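**Cikura Greiferüberwachung, Version 3 — Testbericht nach dem Einsatz am Zweifingergreifer**

Mi., 5. August

Cikura ist ein Softwaremodul, das zwischen Robotersteuerung und Greifer sitzt. Es liest Motorstrom und Fingerweite mit, meldet »Teil gegriffen« oder »Griff leer« und hält den Ablauf an, wenn die beiden Werte nicht zusammenpassen. Vertrieben wird es von Riseck, bei uns kam es mit einer Jahreslizenz und einer kleinen Hutschienenbox. Gekauft haben wir es im Januar, nachdem die Bordmittel des Greifers bei kleinen, glatten Teilen zu oft danebenlagen.

Die Einrichtung ging schnell. Box anklemmen, Greifer anmelden, leer auf- und zufahren lassen, dann mit Teil. Die Oberfläche läuft im Browser und ist übersichtlich. Die deutsche Übersetzung hat Lücken, die Fehlermeldungen erscheinen zum Teil auf Englisch. Das Handbuch beschreibt die Verdrahtung gut und den Wiederanlauf schlecht, dazu weiter unten mehr. 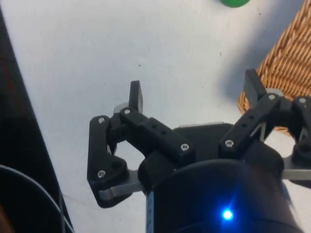 *Greifer über dem Tisch, die blaue LED am Gehäuse leuchtet.*

Unsere Testaufgabe ist einfach gehalten: ein kleiner Ball, ein geflochtener Korb, Ball aufnehmen, Ball ablegen. Bälle sind für eine Stromüberwachung unangenehm, weil sie beim Schließen der Finger wegrollen können und der Griff dann fast so aussieht wie ein gelungener. Die Kraftgrenze stand durchgehend auf 30 N.

## Fehler 1: Leerer Griff gilt als voll

Im Protokoll stehen 2639 Griffe. Bei 316 davon hat Cikura »Teil gegriffen« gemeldet, obwohl zwischen den Fingern nichts war. Der Arm fuhr dann ordnungsgemäß zum Korb, öffnete und meldete Vollzug. Loretta Yazzie hat die Stromkurven dazu ausgewertet. Beim Schließen gibt es kurz vor der Endlage eine Spitze, die das Modul als Kontakt wertet. Nach einem Kaltstart ist sie höher als im laufenden Betrieb, und der Referenzlauf wird nur einmal bei der Anmeldung gemacht.

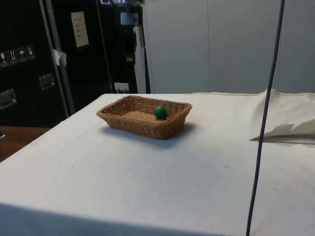 Die Auswertung im Browser hilft bei der Suche nur begrenzt. Cikura zeigt pro Griff eine Ampel und einen Endwert, die Kurve selbst muss man als CSV exportieren. Vor allem weiß das Modul nichts über das Ergebnis auf dem Tisch. Liegt der Ball wie hier im Korb, am rechten Ende nahe der hinteren Wand, bekommt der Durchgang Grün. Liegt er daneben, bekommt er unter Umständen ebenfalls Grün. Wir haben deshalb nach jedem Durchgang von Hand »im Korb« oder »daneben« eingetragen, und erst mit dieser Spalte war das Protokoll brauchbar.

Abhilfe für den Moment: Referenzlauf nach jedem Einschalten wiederholen und die Kontaktschwelle anheben. Danach wurden die Fehlmeldungen deutlich seltener. Verschwunden sind sie nicht.

## Fehler 2: Greifer öffnet beim Wiederanlauf

Der zweite Punkt ist ernster. Nach einem Halt mit gegriffenem Teil quittiert man in der Oberfläche, und das Modul verbindet sich neu mit dem Greifer. Dabei schickt es einen Öffnen-Befehl. Der Arm steht still, die Finger gehen auf, das Teil fällt.

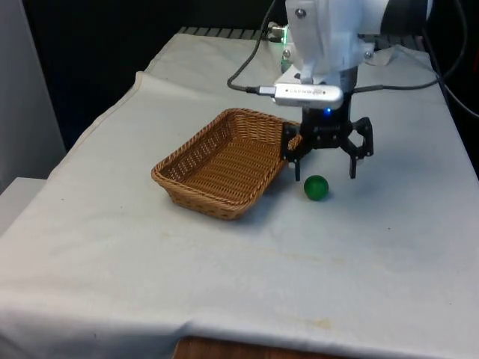 Bei einem Ball ist das lästig. Bei einem schweren Teil, einer Klinge oder einem Behälter mit Flüssigkeit wäre es ein Unfall. Hinzu kommt, dass man sich nach einem Halt naturgemäß in der Nähe des Greifers aufhält, um nachzusehen. Mervyn Dawber hatte beim ersten Mal die Hand am Greifer. Passiert ist ihm nichts, die Finger liefen in die andere Richtung. Darauf verlassen möchte ich mich nicht.

Im Protokoll erscheint der Vorgang als Code 2852, laut Handbuch »Verbindung wiederhergestellt«. Vom Öffnen steht dort kein Wort. In den Einstellungen gibt es unter »Erweitert« den Haken »Initialzustand setzen«, er ist ab Werk aktiv. Nimmt man ihn heraus, bleiben die Finger stehen. Nach jedem Update war er bei uns wieder gesetzt, also bitte prüfen.

Riseck hat auf unsere Meldung nach vier Arbeitstagen geantwortet, freundlich und sachlich. Das Verhalten sei bekannt und werde geändert, einen Termin gab es nicht. Einen Warnhinweis für andere Kunden habe ich bislang nicht gefunden.

Bis dahin gilt bei uns folgender Ablauf:

1. Nach einem Halt erst den Arm stromlos schalten, dann an den Tisch.
2. Teil von Hand abstützen oder eine Auflage darunterstellen.
3. Hände weg, Arm wieder einschalten, erst danach quittieren.
4. Kabelführung kontrollieren. Eine lose hängende Leitung im Arbeitsraum kann hängen bleiben, und das Modul meldet dann einen Greiferfehler, der keiner ist.

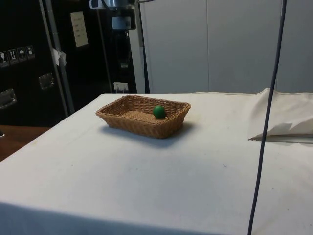
*Ball im Korb, rechts hängt das dunkle Kabel vor dem Tisch.*

## Vergleich und Urteil

Zum Vergleich lief zeitweise Polamus mit, ein schlankeres Modul ohne eigene Box. Es erkennt leere Griffe etwas zuverlässiger, weil es den Referenzlauf bei jedem Start neu macht. Dafür fehlt ihm der automatische Halt, man muss ihn selbst programmieren. Beim Wiederanlauf lässt Polamus die Finger, wo sie sind.

Gut an Cikura sind die schnelle Einrichtung, der saubere Export und der ordentliche Klemmenplan. Schlecht sind die Schwelle ab Werk, die dünne Anzeige und die Meldetexte. Das Öffnen beim Wiederanlauf halte ich für einen Sicherheitsmangel, der in den Auslieferungszustand nicht gehört.

Zwei von fünf Punkten. Wer das Modul schon hat, sollte den Haken herausnehmen und den Referenzlauf in die Startroutine legen. Für eine Neuanschaffung würde ich auf die nächste Version warten — und mir den Wiederanlauf mit gegriffenem Teil vorführen lassen.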